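Litimus Helpdesk
Ticket 3067: Label printer prints every label twice, second one upside down
Opened by: Veronika Kelemen, Onville site
Priority: Low (changed to High by requester) (changed to Low by helpdesk) (changed to High by requester)
Opened: 23/12/2021

Veronika Kelemen wrote:
The label printer by the packing desk now prints two of everything. The second copy is upside down, in case the reader is a bat. I have turned it off and on again, so please don't ask. We went through 987 labels before lunch and needed half of them.

Helpdesk wrote:
Thanks for reporting this. Have you tried turning it off and on again?

Veronika Kelemen wrote:
See above. I also unplugged it, which felt more personal.

Helpdesk wrote:
Please open Sima, go to Print Settings and tell us what it says under Copies. Please also tell us which driver is listed.

Veronika Kelemen wrote:
Copies says 1. The driver is called Cutitent Label (Copy) (2). There is also a Cutitent Label and a Cutitent Label (Copy). I didn't make these. They seem to be breeding.

Helpdesk wrote:
Remove all three and install the driver from the shared folder. Restart the PC before you print anything. If you skip the restart, Windows brings the old ones back.

Veronika Kelemen wrote:
Done. The good news is that I get one label. It is the upside-down one. 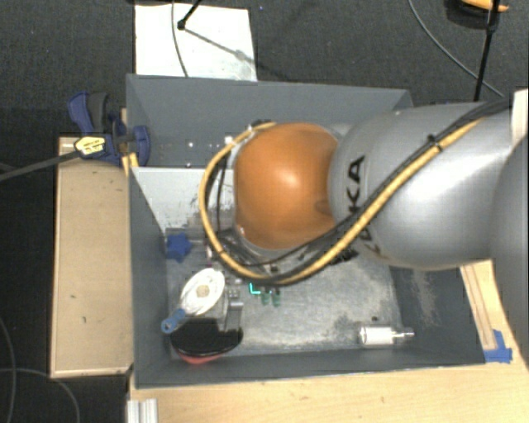
I also lost the saved label sizes, so everything comes out at 40 mm wide and the postal codes wrap onto the next label. Two carriers have already called.

Helpdesk wrote:
In Print Settings, set Rotation to 0. The new driver starts at 180 – we have asked why and are still waiting. For the sizes, import the file labels_old from the same shared folder, then close Sima and open it again.

Veronika Kelemen wrote:
Right way up, one copy, correct width. The test page still says "Hello Onvile" but I can live with that.

Helpdesk wrote:
Status changed to Resolved. Spelling on the test page moved to a separate ticket, priority Low.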